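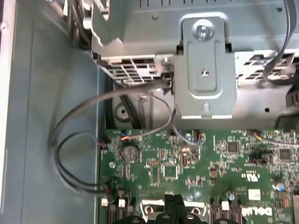 The Ullamard Public Library system is retiring 200 desktop computers from its reading rooms this year. Over the next several posts we will explain how they are being taken apart, sorted and, where possible, returned to use.

Each unit is opened at the Gravel Street workroom. Memory and storage are removed first and logged by serial number. No drive leaves the building until it has been erased and the record signed.

Many of these desktops are Dell models with a steel drive cage inside the case. Staff are asked to photograph the cable routing before unplugging anything. Thin cables pass under the cage on some units and are easily pinched when it goes back in.

Connectors should be held by the housing, never by the wires. Ribbon cables are to be laid flat in the tray. Screws go into the labeled cup for that unit - please do not combine cups.

The small battery on the motherboard is collected separately. Batteries may not be placed in the scrap metal bin under any circumstances.

To date, staff have processed some 400 pounds of steel and mixed parts. Our recycling partner, Szalai, collects from the rear loading door and provides a weight slip for every pickup.

Units that pass testing will be offered to local nonprofit groups. Applications are reviewed by Liette Pelletier, Technology Services. Each organization may request up to 7 computers, supplied without monitors.

Questions about data handling should be directed to Kenneth Lumanlan at extension 1075. The workroom is not open to the public, and we are unable to accept computers from private homes.

The application form is available at all branch service desks through the end of August 2022.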